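Mosasero Serviced Apartments — Jarkbridge House
Guest Unit Safety Checklist, with inspector comments
Revision: March
Scope: one-bedroom unit, second floor, unoccupied between stays

How to use this form. Mark each line P (pass), F (fail), M (monitor) or N/A. A comment is required for every F and every M. Items marked F in sections 1 and 2 close the unit to guests until cleared. Items marked F elsewhere go to the maintenance list and must be cleared within the period shown in the comment.

1. Smoke and carbon monoxide alarms

1.1 Smoke alarm present in bedroom — P
1.2 Smoke alarm present in hallway outside bedroom — P
1.3 Test button sounds all linked alarms — M
Comment: Bedroom and hallway units respond together. Kitchen heat alarm follows after a delay. Ostermann base plates fitted throughout; check pairing at next visit.
1.4 Alarm heads within replacement date — P
1.5 Carbon monoxide alarm in boiler cupboard — P
Comment: Reading at test 0 ppm. Label partly covered by paint. Legible.

2. Means of escape

2.1 Unit entry door opens from inside without key — P
2.2 Self-closer brings door fully onto latch from any angle — F
Comment: Closer stalls short of the latch when released from a narrow opening. Adjust latching speed. If adjustment does not hold, replace with the Floden pattern used on the first floor. Unit closed until done.
2.3 Intumescent strips continuous on three sides — P
2.4 Clear width of hallway — P
Comment: Measured 952 mm at the narrowest point, beside the meter cupboard.
2.5 Escape plan displayed on back of entry door — P
2.6 Bedroom window opens to full extent and is not painted shut — P
Comment: Restrictor holds at 100 mm and releases by hand as designed.

3. Bedroom

3.1 Bed frame stable, fixings tight — P
3.2 Headboard secure — P
3.3 Bed skirt clear of heaters and sockets — P
3.4 Bedding clear of bedside lamps — P
3.5 Mattress carries fire safety label — P
Comment: Label is at the foot end. Lift the bed skirt to read it. The housekeeping copy of this form asks for the label number, but the inspection copy does not. The two forms should be brought into line at the next revision. 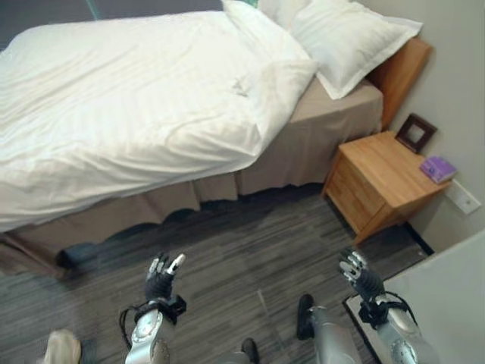
Section 3: bed with white duvet, taupe bed skirt and wooden headboard.

3.6 Curtain cords tied back or fitted with breakaway connector — M
Comment: Cleat fitted on the left side only. The right cord is short enough to comply. Fit second cleat for consistency.
3.7 Wardrobe fixed to wall — P

4. Electrical

4.1 Distribution board labeled and accessible — P
4.2 Residual current device trips on test — P
4.3 Sockets and switches undamaged — F
Comment: Hairline crack in faceplate of double socket behind the television. No exposed parts. Isolated and tagged. Replace within seven days.
4.4 Portable appliance labels in date — P
Comment: Kettle, toaster, iron and two lamps checked. The hair dryer was missing from the drawer and has been added to the inventory query list.
4.5 Extension leads — N/A
Comment: None permitted in guest units.

5. Floors and trip hazards

5.1 Carpet flat, no lifted seams — P
5.2 Threshold strips fixed — M
Comment: Strip between hallway and bathroom has one loose screw. Tightened during inspection. The hole is worn and will need a plug if it works loose again.
5.3 Trailing cables — P
5.4 Bathroom floor slip resistance — P
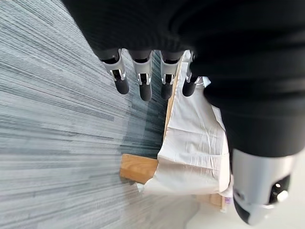
Section 5: carpeted floor, item 5.1.

6. Water and heating

6.1 Hot water at bath outlet limited by mixing valve — P
6.2 Little-used outlets flushed — P
Comment: Flushing log complete since last inspection. The log sheet is now over 82 lines long and difficult to read. Start a new sheet.
6.3 Radiator valves operate — P
6.4 Leaks at visible joints — F
Comment: Slow weep at the compression joint under the kitchen sink. Tray placed beneath. Remake joint within three days and check cupboard base for swelling.

7. Kitchen

7.1 Fire blanket mounted and reachable without leaning over hob — P
7.2 Extract fan draws — P
7.3 Grease filter clean — M
Comment: Acceptable, but due for a wash. The interval on the housekeeping schedule is longer than the manufacturer's sheet advises for this model.
7.4 Hob controls marked and legible — P

Result: unit closed pending item 2.2. Reinspection of 2.2 may be done alone — a full repeat of this form is not needed unless the unit stands empty past the end of the month. Items 4.3 and 6.4 to be signed off on the maintenance sheet with part numbers.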